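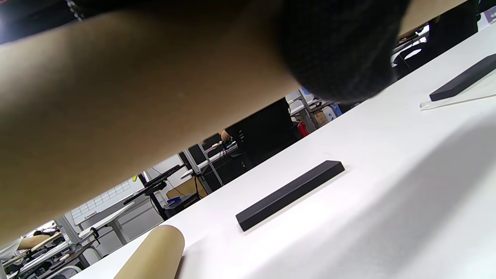 通索普老水井调查项目中期进展报告

报送：加努鲁拉基金会项目部
执笔：千叶武（项目协调人）

一、本阶段的总体情况

本报告说明从项目开始到十二月底的工作。首先感谢基金会同意我们把第一笔经费的使用期延长。夏天的雨比往年多，通往东坡的土路在很长时间里不能通车，所以野外工作开始得比计划晚。现在野外部分已经大致赶上了，室内整理还落后一些，我在后面会具体说明。

按照申请书，本项目的目的是查清通索普（Tonthorpe）及其周边村子的老水井：在什么位置，还有没有水，水质怎样，以前由哪些人家共同使用，现在由谁照管。申请书里写的工作范围没有改变。变化的是各部分的先后次序，我们把水质检测提前了，把访谈的一部分推后了，理由见第三节。

到目前为止，我们已经确认位置并填写登记表的水井有68口。这个数字包括已经填埋、但地面上还能看到井圈或者石板的井，不包括只有老人提到、我们在现场没有找到痕迹的井。后一种井另外列了一张表，暂时叫作“待查表”。我们觉得两张表分开比较稳妥，因为过去县里的旧资料把两种情况混在一起，后来的人引用的时候很难判断。

二、野外调查

野外调查由松田玄二负责，他对这一带的地形很熟悉。工作的方法比较简单：先根据旧地籍图画出可能的位置，再到村里请人带路，到了现场以后测量井口的宽度、水面的深度，记录井壁的材料和周围的情况，最后填写登记表。如果井在私人院子里面，一定先取得主人的同意。有几户人家起初不太愿意，他们担心登记以后井会被要求封闭。我们向他们解释了本项目没有这样的权力，登记表也可以不写门牌，只写到巷子为止。解释以后，多数人同意了。

西边的村子进行得顺利。那里的井多数靠近旧集市的路，井壁用石块砌成，保存得相当好。有的井旁边还留着洗菜用的石槽，槽底磨得很光滑。东坡的情况不同。东坡的地下水比较深，井也比较深，不少井在通自来水以后就盖上了水泥板，我们没有办法打开，只能记录井口的外形。对这类井，登记表的“水深”一栏写“未测”，我们没有用邻近的井去推算。

旧地籍图和现在的地面常常对不上。图上画井的地方，现在可能是车库或者晒场；图上没有画的地方，反而有一口很老的井。松田认为旧图的测绘人可能只登记了公用的井，家里的井没有画。这个看法还需要和别的资料比较，所以在正文里我们只把它作为一种可能写出来。

地名也给我们带来一些麻烦。同一口井，上村的人叫“柳树井”，下村的人叫“新井”，而那里早就没有柳树，井也不新。我们决定每口井只用一个编号，所有的叫法都写在备注里，不选择哪一个是“正确”的名字。

三、水质检测

水质检测委托埃维尔（Evell）实验室进行。原来的计划是等全部登记结束以后一起送样，但是在秋天的村民会上，有好几位居民说他们还在用井水浇菜，甚至做饭，希望早一点知道结果。我们同意他们的意见，就先选择了仍然在使用的井送检。

检测的项目包括硝酸盐、总硬度、电导率和大肠菌群。从已经收到的结果来看，西边的井水硬度偏高，但是没有特别的问题。有5口井的硝酸盐高于饮用水的限值，它们都在坡下靠近菜地的位置。我们已经把结果用书面形式告诉了使用这些井的住户，并且当面说明了：浇菜没有关系，请不要喝，也不要用来给婴儿冲奶粉。村卫生室也收到了同样的通知。

我们只取过一次水样，所以不能说明这些井长期都是这样。下雨多的时候，肥料容易被带到地下，数值可能比平时高。田村勉建议在春天施肥以前再取一次样，这样可以和秋天的结果比较。我认为这个建议很有道理，费用也在预算之内，请基金会知悉。

取样瓶的运输有过一次失误。一箱样品在市川（Ichikawa）转运站放过了夜，超过了细菌检测允许的时间，那一箱的大肠菌群结果我们全部作废，没有写进数据表。以后的样品由我们自己开车送到实验室，早上取样，下午三点以前交接。

四、访谈

访谈由特立尼达·塞巴斯蒂安负责。她的做法是不先拿出问题表，先请老人讲打水的事情，讲到哪里就问到哪里，最后才核对年份和人名。这个方法花的时间多，可是得到的内容比较丰富。

从访谈里可以知道，老井以前有相当严格的用水规矩。天亮以前打的水只能用来喝和做豆腐；洗衣服要到下游的水沟去；每年夏天最热的时候要淘井，每家出一个人，不能出人的家庭就出米。淘井的日子由井边年纪最大的人决定。干旱的年份还要排队，排队的时候人可以离开，水桶不能离开，桶的次序就是人的次序。有一位老太太说，她小时候最怕的事是替母亲看桶，因为天黑以后井边很冷，又不敢跑开。

关于淘井停止的时间，各人说的不一致。有人说通自来水的那一年就停了，有人说以后还继续了好几年。我们把不同的说法都保留下来，等查到村里的旧账本再作判断。淘井出米应该会留下账目，现在知道有两本账本在私人手里，其中一本的主人已经同意让我们抄录。

有一部分访谈没有按时完成。原因主要是秋收时大家都很忙，后来天气转冷，有的老人身体不好，我们不愿意勉强。剩下的访谈放到春天做。录音已经全部备份，文字整理大约完成了一半。整理方言录音比预想的慢得多，同一个词往往要听好几遍，有时还要打电话去问。

五、资料整理和展示

登记表、地籍图的抄件和水质结果现在放在同一个数据库里，由柴田玄二维护。他和松田同名，在我们内部的记录里一律写姓，请阅读附件的时候注意。数据库的结构已经固定下来，以后只补充内容，不再改变栏目。改变栏目的代价我们在秋天已经体会过：那时把“井壁材料”分成“上部”和“下部”，结果前面填好的表都要重新检查一遍。

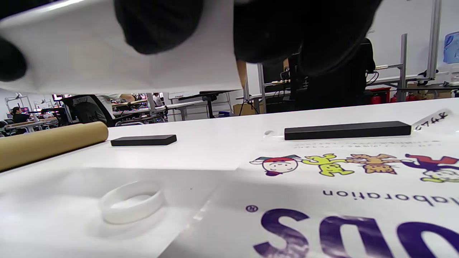

数据库对外公开到什么程度，还需要和居民商量。我们的初步想法是，公用的井公开准确位置，私人的井只公开到村子；水质结果不公开到每一口井，只公开每个村的大致情况。使用者本人当然可以随时查自己的井。春天的村民会将讨论这个问题，会后我们会把决定的内容报告基金会。

小型展览仍然计划在村小学的走廊里举行。展览的内容包括一幅大的水井分布图、访谈的摘录，还有居民愿意借出的旧水桶、井绳和辘轳。校长希望文字不要太长，字要大，让低年级的学生也能看懂。我们接受了这个意见，正在把说明文字改短。分布图的底图有一处河道画错了，是松田校对时发现的，改好以后再送去印刷。

六、经费使用

经费的支出总体上在预算以内。交通费比预算多，这是因为东坡绕路，而且后来的水样改为自己运送。访谈的补贴比预算少，因为一部分访谈推迟了。两项可以互相抵消，我们不申请增加经费。检测费按照实际送检的样品数结算，作废的那一箱里，实验室只收取了没有受影响的项目的费用。

有一项支出请基金会批准：把原定用于购买复印服务的钱，改为购买一台二手平板扫描仪。账本的主人不希望账本离开家，扫描仪可以带到他家里去使用。金额不变，用途有变化，所以按照协议第5条的规定在此提出申请。票据的复印件在附件里。

七、存在的问题

第一个问题是待查表。表上的井有些恐怕永远找不到了，但是每一次去村里，又会有人提出新的地点，表变得越来越长。我们打算在春天设一个截止的日期，以后得到的消息仍然记录，但不再去现场核实。

第二个问题是安全。有的废井只盖了旧木板，孩子们就在附近玩。这不属于调查的内容，可是看到了就不能不管。我们已经把这些井的位置交给了村里，村里答应更换盖板。到写这份报告的时候，一部分已经换好，还有一部分在等材料。

第三个问题和我本人有关。本报告和访谈摘要的中文稿由我执笔，中文不是我的母语，方言的词有时找不到合适的写法。塞巴斯蒂安帮我核对过录音，但是可能仍然有用得不准确的地方。如果基金会发现有难以理解的句子，请直接指出，我会对照原始录音修改。

八、下一阶段的计划

春天施肥以前完成第二次取样，结果收到以后先通知住户，再写入数据库。访谈在农忙开始以前尽量做完，优先访问年纪大的几位。账本的抄录由柴田和我一起去做，估计要分几次，因为主人只有晚饭以后才有空。东坡盖着水泥板的井，如果村里在更换盖板时需要打开，我们会请他们事先通知，利用那个机会补测水深。

展览的开幕时间等学校确定校历以后再定。最终报告仍然按照协议的期限提交，目前没有需要延期的情况。附件包括登记表汇总、水质结果汇总、访谈目录和支出明细，访谈的录音不随报告寄送，如有需要可以到我们的办公室来听。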